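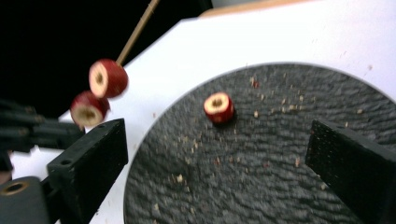

Apple Rings on a Stick: Ondville Kitchen Gallery

Every fall our little cooking circle gets carried away with apples, and this year was no different! Bienvenido Mangubat brought two big bags from his sister's trees, we left the peel on (so much prettier, and far less work), and by the end of the afternoon we had 70 rings and a very sweet-smelling kitchen.

Apple rings, skins on, for threading onto skewers. We cut ours fairly thick, so they hold together when the stick goes through the middle, and the red rims look lovely all in a row.

The round gray mat, crumbs and all. Little bits of apple get everywhere when you do this, and I've long since given up wiping between rings. One good shake over the compost at the end and you're done.

Jennylyn Gatchalian likes hers with cinnamon, and she has promised to write out her drying times for the Pangilinan page before our February get-together. If you have a favorite apple for rings, do send us a note, we'd love to try it.

Posted Sep 10, 2025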